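Home About Programs Partners Reports Contact

Home Tidying Pilot, Tremville: Second Progress Report

Prepared for the Leung fund by Gertraud Koller, program lead

1. Where the work stands

The grant pays for recorded household handling tasks and for the training of the people who do the recording. Staff work with hand-held grippers in furnished rooms, and the recordings go to the engineering group in Covstead, where they are used to train a tidying robot. At the close of this period we had accepted 1,965 recordings. Another 339 were rejected at review, most of them for dropped items or for a hand straying into view.

The box task took up most of the period. An open box holds a mix of soft toys and paper, and the operator works with the grippers among the contents. Soft toys are forgiving. Paper is slow, and it remains the main cause of repeat attempts.
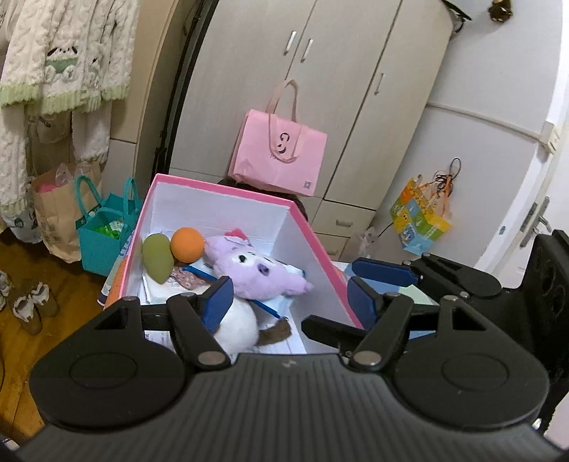

Box task, mixed contents. The fingertip pads are on either side of the lavender plush toy.

2. Changes for staff

Six operators are now trained, all of them from the former packing and returns team at Tremville. Their job titles changed in December. Pay grades did not, and two operators have asked for the grade to be reviewed. Their case is that the new work needs more judgment than returns did. I agree with them and have passed the request to the Rilbridge office, which has not yet answered.

The physical side of the job is different. There is less lifting and walking and much more holding still. Afaf Bataineh, who runs the shifts, logged complaints of sore wrists and thumbs in the first weeks. She shortened the recording blocks to 52 minutes and put a change of task between them. Daily output fell at first and then came back to its earlier level. Complaints are down but have not stopped, and one operator has been moved to review work at her own request.

Review work was not in the original plan. Operators now check each other's recordings before anything goes to Covstead. They know which mistakes matter, and they have rewritten much of the task sheet. The old wording told them to "grasp the item at its center," which is poor advice for a toy with a long tail.

Staff have also asked what happens to their jobs once the robot can do the task. We have told them that recording is funded to the end of the grant and that we cannot promise anything past that point. Bataineh has asked for a written statement to give to the team. We would like to agree on the wording with the fund.

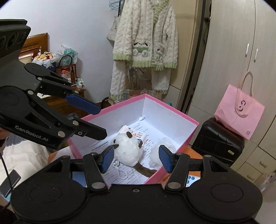

White plush toy with tissue and printed sheets in the same task. Two grippers in use.

3. Problems

Thin items are still the weak point. Tissue and single sheets are hard to pick up with the current pads. Covstead has offered a softer pad for trial, with no delivery date so far.

The Sunday shift was dropped for lack of takers. We do not plan to bring it back.

4. Next period

Continue the box task with more paper items. Start drawers and hanging clothes. Train two operators to lead review. Settle the grade question with Rilbridge before any new hiring.

No change to the budget is requested. The underspend on the Sunday shift will be moved to wrist supports and a visit from an occupational therapist, if the fund agrees.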